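Reading time: 6 minutes

Progress report: blanket and linen handling trial, Ratusitz furnished rentals
Prepared for the Gavier workplace fund
March 26, 2024

You asked for a plain account of how the money is being spent and what it has done to the people who work here. You also asked for it to be shorter than the last one, which I have taken in the spirit intended.

Where we are

The trial started in November with one arm on a wheeled base, leased from Zendik, and the modest aim of getting it to pick up, fold and stack the soft things in a furnished flat between tenants. Soft things means throws, blankets, cushion covers and towels. It does not mean fitted sheets. Fitted sheets were in the original application and I would like to thank the fund for letting us take them out again without a meeting.

The arm can now find a blanket on a sofa, take hold of it, lift it clear and carry it to the folding table in our practice flat. On plain blankets it does this well enough that the crew have stopped watching. On quilted ones, or anything with two layers that would prefer to go their separate ways, it is slower and will sometimes pick up the top layer and leave with that. Folding is further behind. It can do a fold in half and a second fold in half. The third fold, which is the one that makes a thing fit on our shelves, is still done by a person.

We had promised the third fold by now. It's late. I'd expect it by the end of the next reporting period, and I'd ask you to read that sentence with the same caution I used in writing it.

What it is practising on

The first batch of practice fabrics was all grey, because we bought it from our usual supplier and our usual supplier believes in grey. The arm got very good at grey. Then we put it in front of a patterned curtain and it behaved like a tourist at a roundabout. Tzu-hsuan Tsang, who supervises the flats crew, put a notice up in the lunchroom asking for old blankets, and we now have 56 of them, including a good number of children's ones with cartoons on. These are the best practice material we own. They're crumpled, faded, busy to look at and made of several kinds of cloth at once, much like what tenants leave behind.
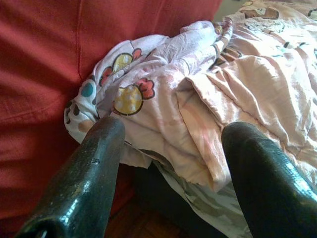
The furniture matters as much as the blankets. A throw on a table sits still and has an edge all the way around. A throw on a sofa sinks into the cushions, and if the fingers close a little too deep they take the upholstery along for the ride. We lost most of January to that. The fix was partly in the software, where Zendik changed how far the fingers press before they close, and partly in our own habits. The crew used to lay practice blankets out neatly, out of professional pride. They've been asked to throw them down badly instead, and it has taken some of them longer to learn than you'd think.

Every attempt is recorded and marked as a good pick, a poor pick or a miss. We have passed 2,000 marked attempts. The marking is done by the crew in paid time, a point I'll come back to.

What has changed for the crew

There were 32 people on the flats crew when we started and there are 32 now. The fund made that a condition and we've kept to it. I won't pretend everyone believed us in the beginning. At the first information session the questions were mostly about redundancy, and my answers were mostly slides. I would do that session differently.

The plainest change is in bending. Clearing a living room means stooping over low sofas all day, and it's the part of the job people complain about most, ahead of ovens. In the practice flat and the two flats at Au where the arm now does a morning run, it does the stooping over sofas. The crew do everything else, and they also do the arm, in the sense that somebody has to wheel it in, clear its path, and pick up what it drops.

That last part is a real cost. A flat with the arm in it currently takes longer than a flat without. The gap has narrowed since November and I expect it to close on the bigger flats first. On the small ones I'm not sure it ever will. By the time you have got the base through the door and around the coffee table, a person with two hands would be on to the bathroom. I'd sooner tell you this now than have you hear it from the crew, who will certainly tell you.

Six of the crew are trained to run the arm, and they get the higher rate while they're doing it. This was Tzu-hsuan's idea and it caused some trouble, as the higher rate also covers marking recordings, a job done sitting down with a cup of tea. There was a feeling among the rest that the tea was being subsidized. We now rotate the marking through anyone who wants it, at the same rate, and the grumbling has moved on to parking.

Marking has had one effect I didn't see coming. The people who do it have become quite exacting about what counts as a good pick. They argue over it. One long exchange on the whiteboard concerned whether a blanket that arrives at the table inside out has been picked up properly. The crew's position, which we passed on to Zendik, is that it has, but not in a way you'd brag about. Their notes have been more use to the engineers than my own, and the next version of the marking guide will be written by them.

Problems

The arm can't be left alone in a tenanted building, so it ties up a trained person whenever it runs. We knew this. We didn't budget for what happens when two of the six are on leave in the same week, and in February the arm sat under a dust sheet for four days. It did not have to fold the dust sheet.

Lint gets into the finger joints. Zendik recommends a weekly clean. We clean daily.

The noise is fine. Several people have said they would like it to be a bit louder, so they know where it is. We have added a beep when it changes direction. Several other people have said they would like there to be no beep.

Money

Spending is within the approved budget. We're under on training, where the sessions were shorter than planned, and over on transport, because moving the arm between the practice flat and Au takes a van with a tail lift and ours doesn't have one. I'm asking permission to move the training underspend across to transport. The figures are in the attached sheet.

Next period

We'll keep working on the third fold, keep the run at Au going, and add one flat with stairs to find out how bad that is. Two more of the crew will be trained so that leave stops being an event. We'd also like to hold a second information session, with no slides, and run by Tzu-hsuan, who has already said yes on the condition that I sit at the back.

If anyone from the fund would like to visit, mornings are best. Old blankets are welcome, the uglier the better.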